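工作记录 一月 上午

接着整理 Donach 那批祷文抄本的转写。昨天停在第二叠,今天从忏悔文那一节往下走。字迹比前面密,行距也窄,开头几页缺了右下角,缺字一律用方括号,不猜。

先记一下这批东西的范围,免得以后自己也忘。原件是 Bayram 那边借出来的扫描,分2册,第一册是日常祷文,第二册集中在赎罪和悼亡两类。我们要做的是第二册:转写、断句、对照两个通行印本,标出异文,最后写一篇导言。导言定在500字以内,给一般读者看,不谈校勘细节。

上午做的事:

一、忏悔文的字母序。通行本按字母排下来,每个字母一句,抄本里有一个字母重了,后一句划掉又补在页边。补的那句墨色浅一些,笔画也瘦,像另一只手。先按原位置录入,页边的话单列一行,注明“边注”。

二、悼亡祷文里的名字。抄本在该填名字的地方留了空,有几处真的填了,有几处一直空着。填了的名字要不要进正文,我和 Aravind Kulkarni 看法不同。他主张进,说这是使用过的痕迹,删了就只剩下印本已有的东西。我倾向放在附录,正文里留一个符号。名字属于具体的死者,和祷文的通用部分性质不一样,混在一起以后检索也麻烦。暂时两种版本都存着。

三、“数算”这个词。诗篇里那句求神教人数算自己日子的话,抄本引了两次,第二次少了半句。印本两处都全。是抄漏,还是念的人本来就熟,写个开头就够了,现在没法定。异文表里写“缺后半”,不写“漏”。

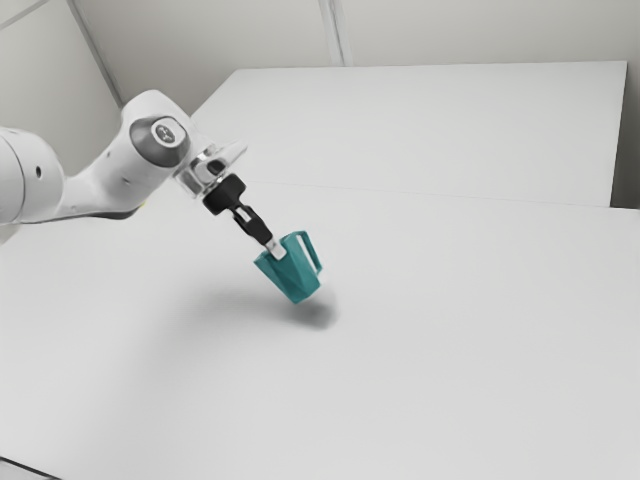

Bindu Shetty:异文表里只写“缺后半”我同意,但导言里最好提一句。念诵用的本子和阅读用的本子本来就不同,前者常常只写个起头,读者不知道这一点,会以为抄的人粗心。另外悼亡那部分的空白,请不要用省略号表示,省略号看上去像是有内容被我们略去了。

省略号的事照改,空白改用一个方框。起头那一点写进导言第二段。

下午的事:

对照第一个印本,到赎罪日午后那一段为止。这一段讲约拿,抄本没有经文本身,只有一行提示和后面的短祷。短祷的结尾和印本差别最大:印本求的是写在生命册上,抄本多出一句,求的是若不能再活一年,也能死在悔改之中。Gopinath Thampi 说他在别处见过类似的话,但想不起出处,答应去查。查到之前不在导言里引这一句,也不说它独有。

这一句我多看了几遍。赎罪日的祷文一直在讲死,白衣、禁食、临终也用的那种认罪,放在一起意思很明白。但多数文本是绕着说的,求生的话说在前面,死留给听的人自己去想。抄本这句是直说。我想导言的重点可以放在这里,不过要克制,不能把一个句子写成一种神学。初稿里“预演死亡”这个说法先删掉,太现成,而且抄本自己没有这样讲。
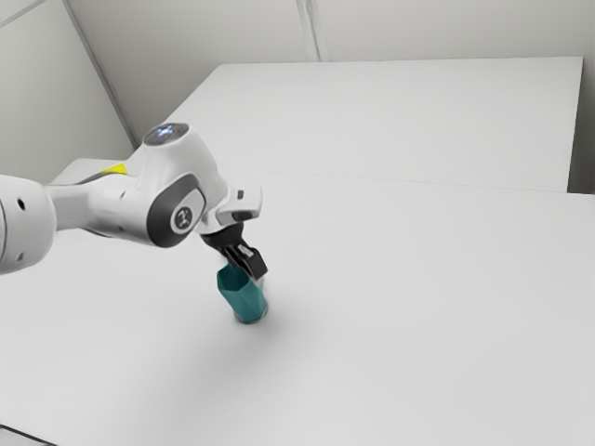
导言换一个开头:从那行提示写起,说明念的人面前有什么、没有什么,再到多出来的那一句。这样一般读者不用先懂节期的程序。原来那段讲节期来历的文字有300字,占得太多,压成两句,其余移到注里。

术语统一,今天定下来的:

“悔改”和“回转”:正文一律用“悔改”,第一次出现时注明原词有“回转”的意思。

“赎罪”保留,不换成“和好”。Peter Holub 提过“和好”更准,他的理由我理解,但会跟日子的名称对不上。

“认罪”指祷文,“忏悔”指行为。前面已录的几页有混用,要回头改。今天这份记录开头写的“忏悔文”也该是“认罪文”,不改了,留着当提醒。

没解决的:

页边那只手是谁的。第一册里如果有同样的笔迹,可以比一比。第一册的扫描还在 Kollport,要写信去要。

有一页背面透出几行字,方向是倒的,放大以后能认出两三个词,像账目,不像祷文。先存图,不转写。

Ismael Dantas 问能不能把悼亡那几页单独先发给 Womuvik 的读经小组用。我回他说转写还没有复校,发出去以后再改就收不回来,等第二遍对完。他说可以等。

明天先做认罪文的回改,再对第二个印本,从晚祷开始。方框符号在两台机器上显示宽窄不一样,录入前先换字体试一页。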